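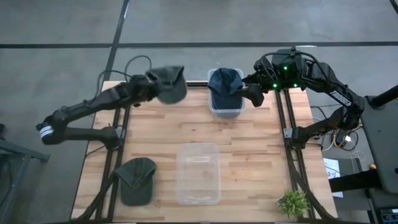 A product listing has to describe an item that the buyer can't handle before paying. For goods molded or stamped from uniform stock, the description of one unit is in practice the description of all of them. Wood is different. A butcher-block style surface such as the tabletop here, pale blond strips with slightly darker streaks and knots, will not be repeated exactly by any other top, even one ordered under the same stock number. The seller must therefore decide what the listing promises: the piece in the photograph, or any piece made to the same specification. Chapters 1 to 3 treated titles, search terms and price display. Chapter 4 takes up the description of goods that vary from unit to unit, with wooden housewares and gift items as the main case.

# Chapter 4: Describing Goods That Vary

## 4.1 Scope and terms

A *representative listing* uses one set of photographs for many units. A *unit listing* shows the single item that will be shipped. The two forms carry different obligations and different costs, and a buyer often can't tell them apart unless the text says which is in use.

*Natural variation* means differences arising from the raw material: grain, knots, color, and small differences in weight between pieces of equal size. *Process variation* means differences arising from manufacture, such as the depth of an engraving or the position of a drilled hole. A *defect* is any difference that falls outside the stated specification. The terms are kept separate throughout the chapter. A knot may be natural variation in one listing and a defect in another, depending on what the seller has written.

## 4.2 The running case

The chapter follows Dimitriou, a small shop selling serving boards, coasters and wall-mounted bottle openers through the Drumia marketplace. Its boards are bought in batches of 40 from a workshop, Zetier, and are sold under the line name Tama. Each batch is photographed once, and the listing is reused until the batch is sold out.

The original description of the Tama board read as follows:

> Beautiful natural wood serving board, 16 inches long. Makes a great gift for any occasion. Item exactly as pictured.

The second sentence does no descriptive work. The third is false for every board in the batch but one. The first gives a length but no width or thickness, names no species, and doesn't say whether the length includes the handle. A buyer who receives a board with a knot near the rim has a reasonable complaint under the wording used, although the workshop has delivered what was ordered.

The revised description is built up over the next three sections. Its opening lines are given now for comparison:

> Maple serving board, 16 inches long including handle. Grain, color and knots differ from board to board. The photographs show one board from the current batch; yours will be the same size and shape.

The revision is longer and less enthusiastic. It also settles the form of the listing in its last sentence, and a dispute over grain can be answered by pointing to the text.

## 4.3 Where the statement of variation belongs

Marketplaces commonly shorten a description on small screens, showing the opening lines and hiding the rest behind a link. Text placed at the bottom of a long description may never be opened. For this reason the statement of variation should appear within the first 2 sentences after the name and dimensions of the item, and should be repeated in the caption of the main photograph if the marketplace permits captions.

A statement of variation has limits. It can't excuse a wrong species, a wrong dimension or a crack – these are defects however the warning is phrased. Nor should it be so broad that it removes the meaning of the specification. "Appearance may vary" tells the buyer nothing that could be checked on delivery. "Knots may be present on either face" can be checked.

## 4.4 Photographs and text together

Buyers look at pictures first and read afterward, if they read at all. Where the two conflict, most will rely on the picture. A representative listing should therefore include at least one unit that is not the most attractive in the batch. Dimitriou adopted the practice of photographing 2 boards side by side, chosen to differ plainly in color, and placing that photograph directly after the main one.

Lighting is a separate matter. Warm light makes pale wood appear yellow, and the resulting complaints are about color accuracy, a fault of the listing. Section 4.5 sets out a method for checking a product photograph against the item under daylight.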